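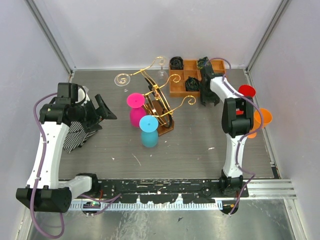
Figure 1. Divided tray with three compartments in use.

Storage and Display of Small Household Goods
Handout 6, September 7, 2018
Course lead: Agnes Halliday

1. Divided trays

A divided tray suits soft items that do not keep a shape of their own. Each item is folded or rolled to the size of its compartment and should not rise far above the dividers. In Figure 1 the tray stands against the back edge of the table, right of center, and several compartments are still free. Crumpled items take up more height than rolled ones and are harder to tell apart from the front.

Working rules for the exercise:
- One item per compartment.
- Fill the rear row first, then the front row.
- Dark items of similar color go in separate rows - the Dorndale sorting sheet gives the order.

2. Stemmed glasses

Handle by the stem or the lower bowl. Glasses stored upside down rest on the rim, the thinnest part, and need a level surface. Glasses stored upright collect dust but put no load on the rim. Figure 2 has both positions: the light blue glass is inverted, the red one upright. The stand in the middle has a small dark-brown wooden base and gold-colored wire arms ending in curls.

Leave a clear space around the stand before any glass is moved. Wire arms flex under load, so opposite sides are loaded in turn. Check the foot of each glass for chips before hanging - a chipped foot can slip off the hook.
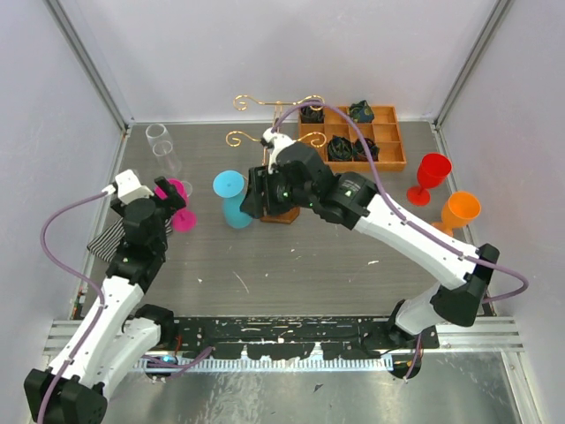 3. Assignment

Write up one tray and one set of glasses from your own kitchen, 555 words at most. State the order of loading and the reason for it. Hand in to Oluwaseun Garba by the first week of November. Reading: Kikuchi, section 8.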